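Applies to the two-handed station running Drimeo. If your station still has the old single-arm build, use the Trerkach notes instead – the button order is different and you will get muddled.

## 4. Recording your first set of examples

This is the good part! Up to now you've been bolting, plugging and calibrating. From here on, you drive the hands yourself, and every pass you make becomes something the system can learn from. Most people are clumsy for the first hour and surprisingly graceful by the second, so do leave yourself a whole morning if you can.

One finished recording is called a *pass*. A group of passes made with the same task and the same items is a *set*. A normal set is 16 passes.

### 4.1 Before you start

1. Check that both hands open and close fully from the **Warm-up** screen. Run it twice.
2. Smooth the cloth flat with your palm, working from the middle out. A ridge in the cloth looks tiny to you and enormous to a fingertip.
3. Open **Sets > New** and type the task in plain words. "Pick up the toy pump and hand it from left to right" is lovely. "Pump task 2 final" is no use to anyone.
4. Enter your name as the operator. Please don't record under a colleague's login, even for one pass.
5. Press **Ready** and wait for the steady tone.

> **Caution:** Keep your own hands and sleeves off the table once the tone sounds. The robot's hands will follow the gloves straight away, and they don't know you're reaching for a bottle top.

### 4.2 Choosing the items

Each set needs one *target* (the thing the task is about) and a few *bystanders* (things that stay put). Bystanders matter more than new operators expect. A system trained on a bare table gets very good at bare tables.

- Mix your shapes and surfaces. Something upright, something flat, something that gives when pressed.
- Ordinary shopping is perfect. Rocío Escobedo built most of the Skullach collection out of her kitchen cupboard, and it is still the set we train on first.
- Keep any single item under 400 grams. The hands can lift more, but the thumb joint runs warm if you do it all day.
- Bottles must have their caps done up tight.
- Nothing with a blade, and no glass.

Long, thin targets are a treat to work with, because there are so many sensible ways to hold them. Try gripping near one end for a few passes and near the middle for a few more. Both are right, and the system should see both.

### 4.3 Laying out the table

1. Put the bystanders towards the far side, in a loose row. Uneven gaps are fine.
2. Place the target in the middle, where both hands can get to it.
3. Turn the target a little between passes. A slant one way, a slant the other, now and then square to the edge.
4. Bring the hands to **Home**, one at each side of the near edge.
5. Look at the preview before you press anything. The target should be in full view with neither hand covering it. 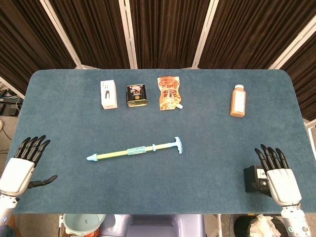
*Fig. 7. Ready to record: toy pump as target, four bystanders along the back, both hands at the near edge.*

Leave the bystanders where they are for the whole set, then swap at least one of them before the next. Isauro Serrano likes to change the order of the row as well, and his sets do train nicely, so steal the idea.

### 4.4 Making a pass

1. Press the left pedal once. The counter turns green.
2. Wait for one breath before you move. Those still moments at the start are useful.
3. Do the task at the speed you'd use to pass a cup of tea to somebody.
4. Return both hands to **Home**.
5. Press the left pedal again to stop.
6. Mark the pass **Good**, **Slip** or **Bin**.

If you fumble and recover, carry on and mark it **Good**! Recoveries are some of the best examples we have. Use **Slip** when the target was dropped and you couldn't get it back. **Bin** is for passes that went wrong for reasons outside the task: a phone call, a pedal pressed too early, a cat.

> **Note:** A pass that runs past 10 seconds isn't a problem in itself. If all of them do, check with Marlies Eder that your glove scaling is right before you record more.

### 4.5 Resting

Take a break after every set. Your wrists will thank you, and tired operators all start making the same movement again and again – you can see it plainly in the traces. Vilmos Oláh keeps a kettle timer by the pedals for this.

### 4.6 Saving and sending

1. Open the set and play back the first pass and the last one.
2. Add a remark if anything changed part of the way through, such as a new cloth or a different lamp.
3. Press **Close set**. The set locks and is copied to the Zavala store.
4. Wait for the tick before you switch off the station.

If you see message **739** in place of the tick, the copy was interrupted. Nothing has been lost. Leave the station on, check the network lead at the back, and press **Send again**. If it comes up a second time, write down the set name and tell Higinio Ochoa, who looks after the store.

Locked sets can't be edited, but remarks can be added at any time from **Sets > History**.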